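Small thread on the planner work, for the three people who asked.

Our approach planner was stalling in the bathroom. Kitchen fine, hallway fine, bathroom: arm goes halfway, stops, thinks, gives up. Drove me nuts for a week.

First guess was perception. Chrome and glossy white ceramic are awful for depth, so I figured we had holes in the cloud and the planner was being shy about them. Roya Moradi looked at my logs and said no, go check your timeouts. Rude! Also correct.

We give the sampler 50 ms per query. In open space it's done way before that. Between a basin and a toilet tank it needs more tries to find anything collision free, so it ran out the clock and handed back "no path" — same error code as a path that can't exist. Two very different problems, one code. I wrote that code. Sorry, everybody.

So, two changes. Timeout and infeasible are separate results now, and on a timeout we keep the tree and resume where we left off. Used to throw it away and start over like a goldfish.

Replayed 100 saved bathroom queries through Juvel (our replay tool, still ugly, still my favorite thing we've built). Old code failed 40 of them. New code fails six, and all six are goals I wouldn't reach for either.

The mirror is a separate headache. Depth says there's a second room back there and the planner would love to go visit. For now I tag mirror planes by hand in the map and treat them as solid wall. A hack, yes.

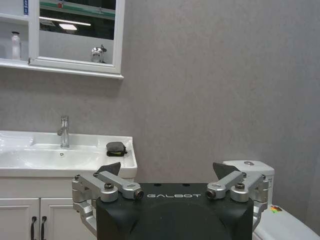

Next up is finger padding. We inflate the collision mesh by the same margin all over, and near the tips that's way too fat, so it rules out grasps close to a basin rim that should be fine. I want a per-link margin in the config instead.

Branch is up if you're on the team, it's the one called custora-resume. Please review it before I touch the margins and break everything again.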